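Measles exposure warning widened after second case in Aslow

Public health staff in Aslow are asking anyone who rode the number 42 bus in the past two weeks to check their vaccination records, after a second case of measles was confirmed in the town.

The new case is a man in his thirties. He's recovering at home. The first, a teenager, spent three nights in the hospital in Floseo and has since been discharged.

Officials believe the two are linked – both used the same bus route on the same morning – but say that's still being looked at. Neither had recorded protection against the disease. Neither has been named.

"We have two cases and we'd like it to stay at two," said Dr. Poonam Pathak, medical officer for the Gostska health district. "If you know you've had both doses, you're very likely fine. If you don't know, call us. Please don't just turn up at the walk-in."

She said that last part matters. Measles spreads through the air and the virus can hang around in a room for up to two hours after a sick person has left. A feverish patient sitting in a full waiting room is the thing the district wants to avoid.

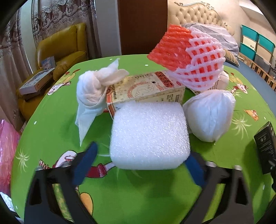

The district's phone line took 1569 calls in its first day, more than it normally gets in a month. Some callers waited over an hour. Extra staff have been brought over from the Floseo office and the line will now stay open until 8 p.m. through the end of the week, weekend included.

Most callers wanted the same thing: their own shot records. Not easy. The district moved to electronic files in 2000, and anything older is on paper, in boxes, in a basement. Pathak said people who can't find proof don't need to wait for a search.

"Another dose does no harm if you turn out to have had it already. For most adults it's quicker to give it then to go looking."

Pregnant women and people with weak immune systems can't have the vaccine and should call right away if they think they were exposed. Same for parents of babies under one.

Symptoms usually begin with a fever, cough, runny nose and red, watery eyes. The rash follows a few days later, starting on the face and hairline and moving down. It can take up to three weeks after contact for a person to get sick.

Two schools on the bus route sent letters home. At Alemayehu Elementary, 40 students have no vaccination record on file, the principal's office confirmed. That doesn't mean they aren't vaccinated – in a lot of cases the form just never came back. Parents have been asked to send in a copy or sign up for the school clinic. Students without either may be told to stay home if a case turns up in the building. So far none has.

Some parents weren't happy with the timing. The first case was confirmed on a Thursday night and the letter didn't reach familes until the following week. One mother of two outside the school said she'd heard about it from a coworker first. "I'm not mad at the school. I just would of liked the weekend to find the yellow card."

Pathak said the district held off until it had lab results and a list of locations, and that it would try to move faster if there's a next time.

Aslow last saw measles in July of last year, a single case brought back from overseas travel. It didn't spread.

The bus company said its vehicles have been cleaned and are running on the normal schedule. There is no ongoing risk from riding the 42, according to the district, as the exposure times have passed. Drivers have been offered the vaccine at the depot.

Walk-in hours at the regular Aslow clinic are unchanged for everything else – flu shots haven't arrived yet, please don't ask, reception says.

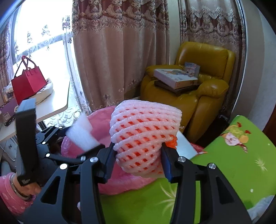 Where to get the vaccine

Aslow Community Hall, side entrance: 10 a.m. to 6 p.m. daily until further notice. No appointment. Bring ID and any shot records you have.

Floseo district office: by appointment only, call first.

Alemayehu Elementary: students and their parents only, after school. Consent form needed for under-16s.

The shot is free at all three. Anyone with a fever or rash should stay home and phone the district line before going anywhere, including the emergency room.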